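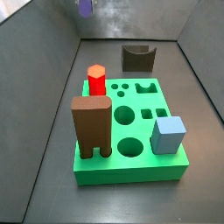

We're Florex, a tiny toy company, and this March we're finally putting our foam shape sorter on sale! We've been calling it the Gristel since the first sketch, and the name stuck, so Gristel it is. It's a chunky green foam board with soft edges and a whole bunch of holes in the top, and you match the blocks to the holes. The red hexagon is my favorite to look at, but the brown arch is the one I'd hand to a kid first. It has two legs and a rounded gap between them, and there's an arch-shaped slot toward one side of the board with a curved notch to match (it takes a bit of turning, be patient). Then there are the little round holes, three of them in a triangle, for when the big circles get too easy.

I wanted foam because I have 2 kids and a hard floor, and I was tired of the clatter. The first run is 1164 sets, all packed at our workshop on Gebremichael Street. Each one is $20, and that's the full price, no add-ons to chase down later.

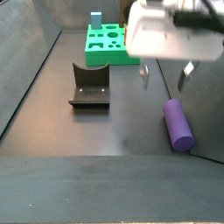
People keep asking me what age it's for, and I never give a very tidy answer. I'd say start whenever your kid likes putting things inside other things, and start with one block! A tall one is great for that. The pale blue block stands well up above the green even when it's slotted in at the corner, so there's plenty for a small hand to grab and pull back out. Pulling out is half the game at our house. Save the small square holes and the wide bracket-looking one for later.

The Gristel will be in all 91 Veko stores from the end of March, over with the puzzles. Shops and reviewers who'd like a set can write to the Florex press desk, and we'll get one in the mail to you.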